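Updated 6 April 2025

Every few months readers write in to ask if they should hold off on buying a dish rack, or a better mop, or a decent set of clamps, and wait for the robot. My answer so far is to buy the mop. Below are the chores people ask about most, with what I'd do in the meantime.

## Cups and glasses

Picking up a cup is the trick every maker shows first, and it's a fair test. A cup is slick, it's light, and it has to be turned the right way before it goes anywhere. Plastic tumblers with a molded pattern give fingers of any kind something to hold. Thin smooth glass is another matter, and I notice it seldom turns up in the Ferka and Pagano sales clips.

With a tumbler tipped over in the gripper and a mug standing on the shelf beside it, you have a small piece of the job. The rest is the sticky ring in the bottom, the spoon somebody left in it, and the cabinet door that only opens if you lift it.

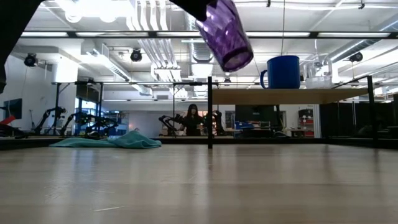
## What I do with cups instead

- Rinse right after use. Milk and smoothie are the worst if they sit.
- Stand tumblers at a slant on the rack so the rim can drain. Flat on a towel, they trap water and smell by morning.
- Patterned cups hold grime in the grooves. Soak them in warm water with 2 spoonfuls of baking soda, then use an old toothbrush.
- Keep mugs on an open shelf at chest height. If a machine ever does come to your house, it will like that too.

## Towels and laundry

Cloth is harder than cups. A box stays a box, but a towel dropped on a table is a different shape every time. The Gevlow folding unit is advertised at seven minutes a load. I timed one at a trade show last August and it took 23, with a person shaking out each shirt first. Shake, fold in thirds, stack. You'll beat it.

## Shop floor

I'm a little kinder here. If the same part arrives in the same spot all day, an arm will move it well and won't get bored. Most home shops don't work that way. For sorting mixed screws, the Isto magnetic tray costs less than any gadget I've tried, and a muffin tin is cheaper still.

## Before you put money down

Ask to see the chore done in a kitchen like yours, start to finish, at normal speed. Ask who resets things when it drops one. One seller wanted $159 just to hold a place in line, with no ship date, and wouldn't say if the deposit came back. I kept my money and bought dishcloths.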